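Graststead households to sort waste into three fractions from October

24 July 2020

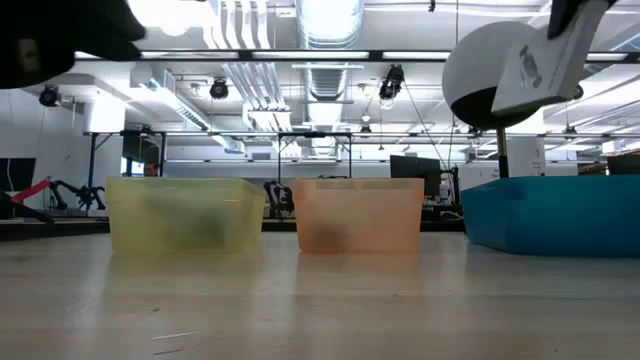 The town of Graststead will change its household waste collection in October. The town council approved the plan this week after two postponements in the spring. Residents will be asked to keep packaging, paper and food waste separate, and the mixed waste will be picked up every second week instead of every week.

The first stage covers roughly 3,000 households in the old town and in the streets north of the railway. The villages outside the town will follow next year, but the council has not yet given a date for them.

The collection will be done by Havex, the company that already empties the glass containers near the supermarkets. Its contract with the town was extended in June. According to the council, the annual fee for a one-family house will stay at the present level until the end of the year. After that it depends on how much mixed waste is still left over.

Households that compost at home can apply for a discount of 30 percent on the food waste part of the fee. The application must be made on paper or through the town website, and the compost has to be closed with a lid. An open heap in the garden is not accepted, which caused a long discussion in the council. Several members thought that the rule is too strict for people with large gardens. The rule remained in the plan by a small majority.

In apartment buildings the housing company is responsible for the containers. Buildings with more than 50 apartments must have a separate place for cardboard also, with enough room for the truck to turn. In the old town this can be difficult, as many of the yards have narrow gates from the street. The council promises to look at these yards one by one — there is no general exception for old buildings.

The new timetable will be sent by mail to every address in the first stage. It will show the collection weeks for each street and a short list of what belongs where. The list has been criticized before. In the trial last autumn, many residents were not sure what to do with milk cartons, and some of the cartons ended up with the mixed waste. Under the new instructions, cartons are rinsed, flattened and put with the packaging.

Batteries, light bulbs and small electrical devices are not part of the change. They can be brought to the recycling station as before. The station is closed for repair of the scales until the middle of August, and during this time small devices are received at the town depot in the mornings only.

Questions about the fees are answered by the technical office of the town. The office has shorter telephone hours in July, from nine to noon, and the waiting time can be long. Written questions are usually answered within a week.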